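How to make a fried chicken sharing bucket at home

I love a takeaway bucket as much as anybody, but once you've made one in your own kitchen (and eaten a drumstick standing up at the cooker, which is the cook's right) it's very hard to go back. The coating is crunchier, the chips are hotter and you get to pick every single side. My version feeds four hungry people, or three with something left for a cold lunch, and most of the work is done the night before.

What you'll need

For the chicken:
8 bone-in pieces, a mix of thighs and drumsticks
300 ml buttermilk
2 tsp fine salt
1 tsp garlic powder
A good shake of hot sauce

For the coating:
300 g plain flour
4 tbsp cornflour
1 tbsp sweet paprika
2 tsp ground white pepper
2 tsp dried thyme
1 tsp celery salt
1 tsp mustard powder
1 tsp baking powder

For frying:
2 litres sunflower or rapeseed oil

You'll also want a deep, heavy pan, a cooking thermometer, a wire rack and something to serve it all in. I use a big enamel pail from the Durnus kitchen range, but a mixing bowl lined with baking paper does the job nicely.

The night before

1. Stir the salt, garlic powder and hot sauce into the buttermilk in a large bowl. Add the chicken and turn it over with your hands until every piece is covered. Push it down so nothing is poking out, cover the bowl and put it on the bottom shelf of the fridge. Overnight is best. Four hours will do if you've only just decided you want chicken tonight (we've all been there!).

2. Whisk the coating ingredients together in a wide dish. White pepper is what makes it taste like the shop kind, so please don't swap it for black. If you like more heat, add half a teaspoon of cayenne. Cover it and leave it on the side.

Coating the chicken

3. Take the chicken out of the fridge half an hour before you want to fry. Spoon three tablespoons of the buttermilk into the flour and rub it in with your fingertips until you've got little shaggy lumps all through it. These turn into the craggy bits, and the craggy bits are the whole point.

4. Lift out one piece at a time, let the extra buttermilk drip off, then press it hard into the flour. Really lean on it. Turn, press again, and tuck flour into the folds of the skin. Lay each piece on the rack and leave them all for 15 minutes. The coating will start to look a bit damp and pasty, and that's exactly how you want it going into the oil.

Frying

5. Pour the oil into your pan, making sure it comes no more than halfway up the sides. Heat it to 170C. Set the oven to 140C (120C fan) while you wait, and put a clean rack over a baking tray inside.

6. Lower in three pieces, skin side down, letting go away from you. The temperature will drop, so turn the heat up a little and aim to keep it between 150C and 160C. Fry drumsticks for 14 minutes and thighs for 16, turning them once halfway. Leave them alone for the first three minutes or the coating will come off on your tongs – I learnt that the greasy way.

7. Check the thickest part with your thermometer, keeping clear of the bone. You're looking for 75C or more. Move the cooked pieces to the rack in the oven, let the oil come back up to 170C and carry on with the next batch.

Never leave the pan while it's on the heat, and keep a lid that fits it close by. If the oil starts to smoke, turn off the heat and leave the pan where it is.

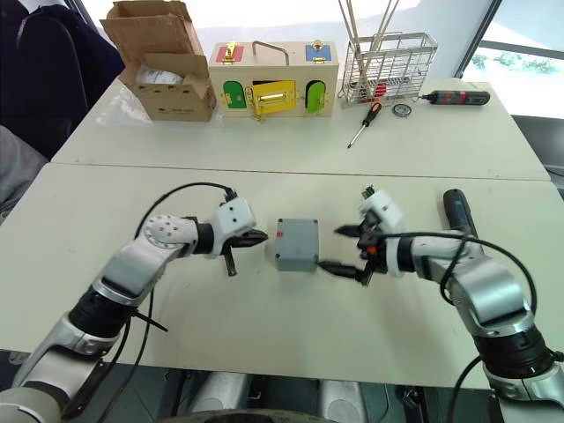

Chips and sides

8. Cut four large Maris Pipers into thin chips, skins on if you like. Rinse them until the water runs clear, then dry them very well in a clean tea towel. Toss with two tablespoons of oil and a pinch of salt, spread over two trays and bake at 220C (200C fan) for 30 minutes, turning once. If you've only got one oven, bake them before the chicken and give them five minutes back in the heat at the end.

9. For the slaw, shred half a white cabbage and grate two carrots. Mix with three tablespoons of mayonnaise, a tablespoon of cider vinegar and a teaspoon of sugar. Make it an hour ahead and it goes lovely and soft, like the stuff in the little tubs.

10. Corn on the cob is my other must. Boil for six minutes, then roll in butter and a bit of leftover paprika.

Two quick dips

Smoky mayo: four tablespoons of mayonnaise, one of ketchup, half a teaspoon of smoked paprika and a squeeze of lemon.

Hot honey: warm four tablespoons of runny honey with a teaspoon of chilli flakes and a splash of vinegar. I use Barnari chilli flakes when I can get them, as they're fruity and not too fierce. Pour it straight over the chicken if you're feeling brave!

Filling the bucket

11. Line your pail with baking paper and scrunch a few sheets of kitchen roll in the bottom to catch any oil. Thighs go in first, then the drumsticks, bones pointing up so people can grab them. Serve the chips separately. I used to pile them on top and they went limp in minutes.

Leftovers and reheating

Cool any spare pieces and get them into the fridge within two hours. They'll keep for two days. Reheat on a rack at 190C (170C fan) for 20 minutes until piping hot all the way through. The microwave turns the coating to mush, so eat it cold if you can't be bothered with the oven. It's brilliant in a soft white roll with the last of the slaw and plenty of smoky mayo.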